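Notebook, September, evidence workflow bench. Entry started 9.40, finished after lunch.

Carried on with the disclosure bundle test for the Skarar matter (dummy file, licensing offence, magistrates' court format). The source set is 800 pages after de-duplication. Jukley reads the scans and assigns each page to a class: charge sheet, witness statement, exhibit list, custody record, correspondence, unused material. Plarkatik then builds the paginated bundle and the index.

First run: 579 pages classed without a flag. The remainder went to manual review, mostly correspondence with handwritten notes in the margin. Threshold left as it was last month. Lowering it would clear the queue faster but lets custody records through as correspondence, and a missed custody record is the worse error for a defence solicitor. Review took almost 200 minutes, too long for a file this size.

Page numbers drifted again. Plarkatik counts the divider sheets, the index does not, so every reference after tab C is out by one and after tab D by two. Fixed by hand in the index for now. Needs a proper setting. 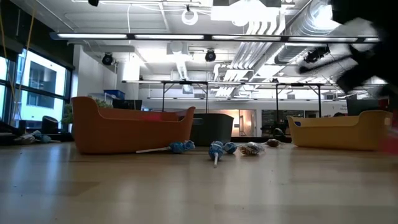

Redaction check next. Ran the standard list (dates of birth, home addresses, phone numbers, vehicle registrations) over the witness statements only. 49 hits. Two were false: an exhibit reference read as a registration, and a court postcode read as a home address. One miss found on reading through, a mobile number split over a line break. The pattern should allow for a break after the fifth digit. Text layer under the black boxes was removed on export - checked by copying from the PDF into a blank file, nothing came through.

Unused material schedule: descriptions are still too thin. "Email, two pages" does not let the other side judge whether the item matters. Chong's template has a separate field for subject and another for the reason it was not relied on. Propose we copy that layout and drop our own free-text column.

To do:
Divider setting in Plarkatik, test on tabs C and D.
Line break pattern, rerun on the same statements.
Ask Chong whether their schedule template can be used outside the pilot.
Keep the 9.40 output untouched in the Skarar folder - the rerun goes in a new one with its own log.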